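Share 191 Comments 21

What Happens at a Robot Open Day?
A guide for young visitors, prepared by the Learning Department of the Gudo Center for Robotics

Each winter the Gudo Center for Robotics opens its doors to schools and families. Visitors may watch machines at work, try some of the tools, and put questions to the staff. This guide explains what an open day is and what you are likely to see there. It is intended for readers from eight to twelve years of age, and adults are welcome to read it too.

What is a robot?

A robot is a machine that can sense something about the world, decide what to do, and then do it. The sensing is done by parts such as cameras and touch switches. The deciding is done by a computer. The moving is done by motors.

A toaster is not usually called a robot, although it does a job by itself. It follows the same steps whether or not there is bread inside. A robot vacuum cleaner that meets a chair leg and turns away from it is doing something more. It has sensed the chair leg and changed its plan.

People who build robots do not always agree on where the line should be drawn. Visitors to the center often ask whether an elevator is a robot, or an automatic door, and our guides have heard good arguments on both sides.

Arriving at the center

Groups are met in the entrance hall and given a colored badge. The badge shows which tour you are on. Coats and lunches are left on the racks beside the stairs. Each tour lasts 30 minutes and begins in the Hughes Room, where a guide explains the rules:

Stay behind the yellow line when a machine is switched on.
Tie back long hair and tuck in scarves.
Ask before you touch.
If you hear the word "stop," stand still and keep your hands by your sides.

The guide follows the same rules, and so does every engineer in the building.

First stop: the sorting line

The first machine on the tour is called Jeltico. It is a robot arm that stands beside a moving belt. Wooden blocks travel along the belt, and Jeltico picks up each one and puts it in a tray of the right color. A camera above the belt takes pictures of the blocks, and the computer works out where each block is and which way it is turned.

Jeltico is good at this job because the job hardly changes. The blocks are all the same size. The belt always runs at the same speed, and the lamps over it are never dimmed. During the demonstration the guide places a knitted glove on the belt. Jeltico was not built to pick up gloves, and it usually lets the glove go by. Sometimes it tries to lift it by one finger.

The glove shows why factories were among the first places to use robot arms. In a factory, people can arrange everything to suit the machine. A home cannot be arranged in that way. Shoes are left in the hall, bags are put down wherever there is space, and the chair that was by the window yesterday is by the table today.

Second stop: grippers

Your own hand can hold an egg, turn a key, and scratch your nose. Most robots have something simpler, called a gripper. The most common kind has two sides, called jaws, that move together and apart. When they close on an object, they press on it from both directions, and the pressing keeps the object from sliding out.

The inside of a jaw is important. Bare metal is slippery against a smooth cup, so a softer pad is often fixed there. You can test this at home. Try to pick up a grape with two metal spoons, and then try again after wrapping a rubber band around each spoon.

On the gripper table, visitors may handle several tools that are worked by hand. A hand-held gripper has jaws like those of a robot, but a person carries it and opens and closes it. A camera on the tool records what the jaws do. Engineers collect many of these recordings, and a computer studies them to learn how a task is done. A person may have to show the same task 1000 times or more before the computer has enough to learn from.

Third stop: the work at hand

Learning to deal with a home means practicing among the things that people keep at home. Part of the tour is given to work of this kind, in which hand-held grippers are used on everyday jobs at floor level. A plastic bucket with scraps of waste in it may not look like a difficult subject for a computer, yet it is a much harder one than a tray of wooden blocks.

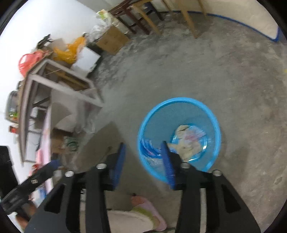 Why is trash hard for a robot to pick up?

Each piece has a different shape, and many pieces change shape when they are squeezed. A thin plastic bag can fold, slip, or stick to something else, and a clear one is difficult for a camera to see. The robot has to find a good place to hold every piece, and it may have only a moment to choose.

Your brain solves this problem without your noticing. When you reach for a crumpled piece of paper, your eyes judge how far away it is. Your fingers begin to close before they arrive, and your skin reports the instant they touch it. If the paper starts to slip, you hold it a little tighter. A robot must be given a way to do every one of these things.

Cluttered places bring further problems. One object may hide part of another. A shadow on the floor can look like a dark object, and a robot may try to go around it. Shiny surfaces send light back into the camera and make bright marks that are not really part of the thing being looked at. Engineers want recordings that include all of this. A robot trained only in tidy rooms would do poorly in a real one.

Working with two hands

Many household jobs need two hands. One holds the bag open and the other puts something in. One steadies the jar and the other turns the lid. For this reason, people often work with two hand-held grippers, one on each side, so that the computer can learn how the two move together.

Timing is the difficult part. If the first gripper lets go too early, the bag closes. If the second comes in too fast, the two may bump. Visitors who try the two-gripper game at the center are asked to drop a ball of paper into a cloth bag. It takes most people several tries, and small children are often better at it than their parents.

Fourth stop: the Skandorau maze

The last stop is a low wooden maze named Skandorau, which fills the end of the hall. A small wheeled robot drives through it using touch switches on its front corners. When a switch is pressed, the robot backs up, turns, and goes on. It has no camera and no map.

Visitors may move the walls of the maze between runs. The robot's best time last December was 21 seconds, with the walls in their simplest position. With the walls arranged by school groups it has taken far longer, and on a few runs the battery had to be changed before the robot found the exit.

Will robots do all the chores one day?

Robots already do a few chores in some homes, such as vacuuming floors and mowing lawns. Other chores are still very difficult for them. Folding clothes, clearing a table, and tidying a bedroom all require a machine to recognize many objects and to handle each one in the right way. Researchers in many countries are working on these tasks, and progress is steady but slow. For the present, the center recommends that readers continue to tidy their own bedrooms.

Words to know

Sensor: a part that detects something, such as light, sound, or touch.
Motor: a part that turns electricity into movement.
Gripper: the part of a robot that holds things.
Jaw: one side of a gripper.
Training: giving a computer many recordings or pictures from which it can learn a task.
Automation: using machines to do a job with little help from people.

Something to try at home or at school

You will need two pairs of kitchen tongs, a clean bucket, and several clean, dry objects: a sock, a paper bag, a sponge, and a plastic spoon. Place the objects on the floor. Using only the tongs, move each one into the bucket.

When you have finished, take the objects out and do it again with one eye closed. Closing one eye makes it harder to judge distance, and you may find that the tongs close in front of the object or behind it. Write down which object gave you the most trouble and what you changed in order to pick it up. Then ask a friend to follow your written instructions exactly. Anything you forgot to write down will soon become clear.

Planning a visit

School groups should book through the Learning Department. One adult is required for every six children. The hall is reached by a ramp, and a quiet tour, with the louder machines switched off, may be requested when booking. Worksheets for the sorting line and the maze are handed out in the Hughes Room and may be taken home.

Page last reviewed: 2024-01-25

This website uses cookies to remember your settings. By continuing to use the site, you agree to our cookie policy. Accept Manage settings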